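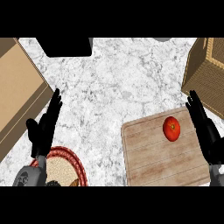

Bench Four, simulated kitchen, both hands open. From the Hundar trials.

The Institute required that every hand be assessed in simulation before purchase, and it required that the assessment be signed. Eirini Lazaridis had signed 102 of them.

The present comparison concerned two products. The Tratura hand had five months of favourable reports behind it. The Jesura hand was cheaper and had none. Each was to lift the tomato from the cutting board, convey it to the bowl with the red rim, and release it without exceeding the permitted force. Each was allowed 40 attempts.

The Tratura hand failed on 13 occasions. The Jesura hand failed on two.

"The result will not be welcomed," said Dalibor Šimek, who had been appointed to witness it.

"It is not submitted for welcome," she replied.

He asked that the controller be examined. She examined it. He asked that the marble be made a little rougher, in accordance with an earlier procedure, and she declined, the procedure having been withdrawn in December. At ten minutes past six he asked, in a lower voice, whether she was aware that the Director had already ordered 3,000 of the Tratura model.

Eirini was not aware of it. She looked for some time at the screen, where the arms had returned to their starting position and the tomato lay on its board — round, red and entirely without weight.

"Then the Director will wish to have the report promptly," she said, and wrote her name.

Dalibor held the pen a while longer before he added his own beneath it.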